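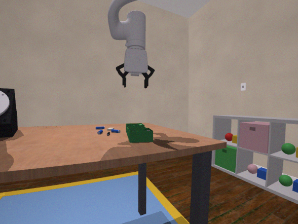 Wai-kit Fu told me on the way out that he would have paid more attention to the simulation if they had shown it second. By the time the real arm moved, he said, he had already decided the whole evening was a cartoon. I have been thinking about that since, and I believe he is wrong, although I understand how he got there.

We were at the Balberg open day, in the building on the canal side that used to be all printers. It cost nothing to get in. They had put out 21 chairs and more people than that turned up, so the late ones stood along the back with their coats on. The first half was run from a laptop and a projector. The second half took place in the workshop next door, behind a strip of yellow tape.

The simulated part used software they call Trimari. It draws a room with a table in it, a mat, shelves with balls and bins, and a gray arm reaching down from overhead with two black fingers. Tín Phí ran it from the side of the room and spoke in a normal voice, which I appreciated. The task for the evening was to pick up a small item from the table and set it down again somewhere else. Between tries the program put everything back and started over. She told us it had done this 223 times that morning before anyone had finished breakfast.

A man near me laughed at that number. I think he took it for a boast. To me it was the most useful thing said all evening, and I wish she had stayed on it longer. If you want to know whether a machine can do a job, one try tells you almost nothing. I have been to a good many demonstrations, mostly through my old job buying equipment for a bakery group, and nearly all of them were one try. The salesman presses the button, the thing works, everybody claps, and you sign. Then it arrives at your own site and you learn about the trays it doesn't like.

At Balberg they let us see the failures. Trimari keeps a record of every attempt, and Phí played back a run of bad ones. In one the fingers closed too early. In another they came down on the edge of the part and pushed it off the table. She did not hurry past these. Someone asked what share of the tries had failed and she gave the answer straight, then said it would be worse on the real arm, and we should go next door and see.

It was worse. The real arm made 11 attempts while we watched and dropped the part on 2 of them. It was also slow. A child could have cleared the bench in the time it took to do one piece, and a child in the front row said so. I heard people grumbling about this at the coffee table afterward, and Wai-kit was one of them. His view is that a public open day should show the public a machine, and that a picture of a machine, however good, is something you can look at from home.

I take the point about looking at it from home. My answer is that the drawn room is where most of the work gets done now, and an open day that hid it would be showing us the lobby. I would have come away from the workshop alone believing the arm was clumsy and the project was young. Having seen the earlier part, I knew which kinds of drop to look for, and I recognized one of them when it came – the early close, same as on the projector.

There are fair complaints to make. A drawn table has none of the flour, grease or bad light that real work has, and Phí only got to this when she was asked. The handout was thin. It mentioned a second product, Sima, without a word on what it does, and I still don't know. The projector was also too dim for the back of the room, and the people standing there got the worst of it.

The town has had two other events of this sort in the past year. Pradance held one in July with music and a free lunch, and their arm did not miss once. It did not do very much, either: one box, moved from one spot to another, the same way each time. I asked how often it failed in testing and was given a brochure.

Wai-kit liked that one better. He says at least he went home knowing what he had seen. I have asked Balberg whether they will do another before the summer, and whether they would consider a brighter projector. They said yes to the first and that they would look into the second.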